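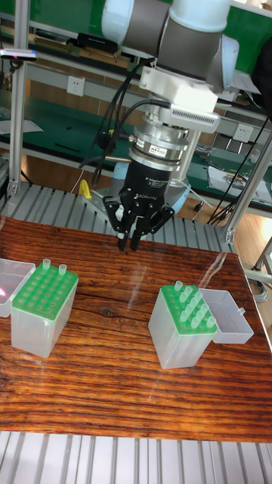
Spent most of the morning on the cell rules again. Version 2 of the sheet is nearly there, and the part that took longest was the one I thought would be short: what has to be true before the arm may move. I settled on a check of the table first, then the cables, then the speed setting. Lids are to be open and set down flat before the start, clear of the path, same as the lid of the right tip box today. Cables that run along the arm get looked at from the wrist up to the base, with one hand on the stop button. I wrote that last bit in twice by mistake and only took one out after lunch.

The speed limit stays at 300 mm per second for anyone teaching points by hand. Reinhold Eichhorn wanted a lower number for new people. I wrote his down in the margin and will ask Tisden what they use. Their sheet has 28 items and I doubt anyone reads past the first page. Ours has nine.

Also changed "operator" to "the person at the pendant" everywhere, after the mix-up in May when two people each thought the other one was the operator.

Afternoon on the racks. The rule now says the gripper is taken straight up from a rack before any sideways move, even a small one, and that a rack which has been bumped counts as moved and its position gets taught again. Added a line that the half-filled racks are treated the same as full ones. 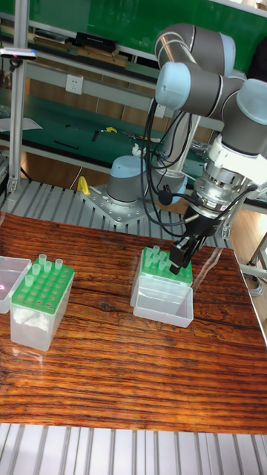 Yuzuki Fujimoto read the draft at four and said the rules tell people when to stop but not who may start again, and that the sheet at Rathjen puts this at the top. She is right. I put it in as item one - the person who pressed stop is the one who releases it, or hands it over out loud.

Still open: where the signed copies go. Carola Kröger wants paper in the binder, I would take a scan. Printed it at 5:30 and left one on her desk.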